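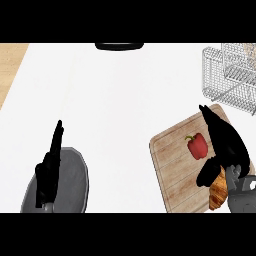
Limex to supply worktops for Grernside housing scheme

Limex has been appointed to supply and fit kitchen worktops for the second phase of the Grernside housing scheme. The order covers 177 flats in four blocks, with first deliveries due in February.

The contract was awarded by the main contractor, Palamarchuk, after a tender that closed last autumn. It calls for 3,970 metres of worktop, all 30 mm thick and 600 mm deep, in a single matt finish. Upstands and end panels are included. Sinks, taps and hobs are let under a separate package.

Worktops will be cut at the Limex works and delivered by floor, labelled by flat number. Sink openings will be cut and sealed before dispatch. Joints at corners will be made on site, where wall tolerances in the first phase varied more than the drawings allowed.

"The first phase showed that most of the lost time was in remeasuring," said Diarmuid Noonan, contracts manager at Limex. "For this phase we survey each kitchen once, after plastering, and cut from that survey."

Feven Belay, project lead at Palamarchuk, said the fitting programme had been agreed with the other trades – tiling follows one floor behind.

Spare lengths will be held in store at Grernside until the end of the defects period.

Press contact: Orest Kuzmenko, Limex press office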